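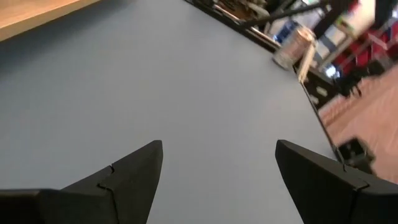 Good manners around a robot arm come down mostly to housekeeping, and I wish I'd known that before I spent my first March in the workshop reading standards late into the night. You do need to read them (the gripper section twice, please!), but what keeps your knuckles safe is a clear bench. Look at the stretch of plain tabletop in front of those two black fingers, nothing on it at all, and the silver can kept right over by the far edge. That's how I like a bench before anything starts moving. If you can't wipe the whole working area with one sweep of a cloth, there's too much on it.

## Before you switch on

- Walk the full reach of the arm with the power off. Swing it by hand if yours allows it, and see what it would knock over at full stretch.
- Know where the stop button is without looking. I make newcomers find it with their eyes on the ceiling. It gets a laugh, but they remember.
- Sleeves up, lanyards off, hair tied back. Drawstrings on hoodies count as lanyards in my book.
- Open and close the gripper once with nothing in it and listen. Any new click, have a look before you carry on.

## Chairs and bags

Push chairs well back. We put a line of tape on the floor at Porkstead, 62 cm out from the table edge, and the rule is that feet stay behind it while the arm is live. Yours may need to be further out, so work it out from your own arm's reach plus a good bit extra and don't just copy ours! Bags go on hooks. Marius Surdu once left a rucksack strap trailing over a corner and has been teased about it ever since.

## Things the robot picks up

Drinks cans are brilliant for practice. They're cheap and all much the same size, and a dented one shows you straight away that your grip force is set too high. Keep them together on something with an edge or a rail, well inside the arm's reach, and don't let people park their own drink among them (I drank a practice one once, and it was very flat).

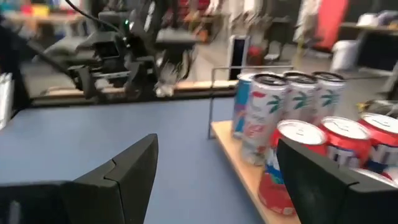
*Cans on the wooden tray with its metal rail, and a second arm across the room.*

With two arms in a room, agree who is running which before either gets power, and say it out loud. We shout "live" and wait for an answer. It feels daft for the first week and then you stop noticing. Never lean over one arm to fix something for the other. Walk round.

## Writing it down

Our log is a cheap hardback notebook from Dewan, on a string by the door. Date, initials, what you ran, anything odd. We're up to entry 591 and I still go back through it when a joint starts grumbling. Put the near misses in too, even the embarrassing ones, and never tell anyone off for writing one down or you'll get no more of them.

Last thing, cables. Check them where they bend, near the wrist especially, and if the outer cover has gone shiny or soft, swap it that day. I keep a spare coiled in the drawer under the kettle.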